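Sitting room notebook, Hurirmont flat
19 April 2020

Spent most of today on the coffee table, which I keep promising to write up properly, so here goes. It's the dark glossy one that stands in front of the chaise sofa, and I have grown very fond of it even though it shows every fingerprint and every crumb. The Vosholm polish we tried on it is a pleasure to work with (smells a little of oranges, goes on thin), but it brings up a shine that makes any bit of trash look twice as bad. A tissue left on that top might as well be a lighthouse!

The order I've settled on is bottles and cans first, then paper, then the cloth. Paper scraps are light and like to skate off the edge onto the carpet if you start with them, and then you're down on your knees hunting through the pattern. I also want the gold trim kept for last, with a dry cloth only, going slowly along the scrollwork. Cushions can wait until the table is done.

Coffee table and the sofa side of the room:
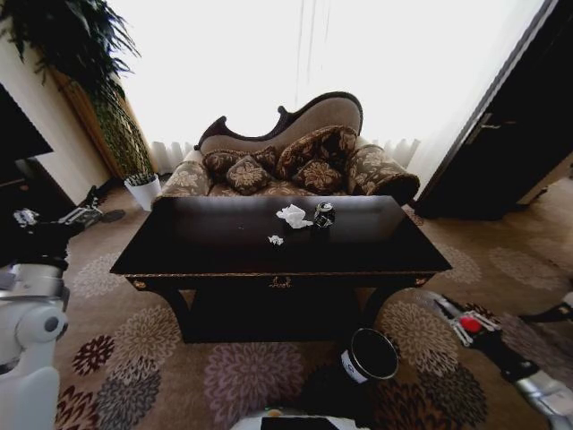
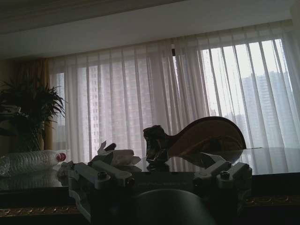
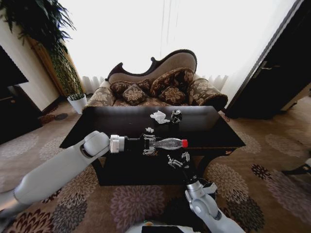
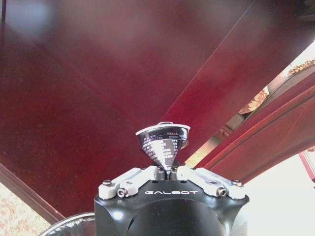 Notes for next time

Keep the sheer curtains closed while polishing. The light through them is soft and even, and streaks show up nicely if you crouch down and look across the top toward the window.

Bottle caps stay on until the bottle is over the sink. I know the recycling sheet says otherwise, but I would much rather unscrew one in the kitchen than mop a puddle off that lacquer.

The Ionescu cloths are down to the last 2 and the new pack (item 2167 in the Goncombe catalog) won't come until May. Please rinse them after use and hang them up, don't leave them balled in the bucket. I paid for the last pack myself and would like these to see out the month.

Still to do: the lower shelf, the sofa carving, and water for the big plant by the window.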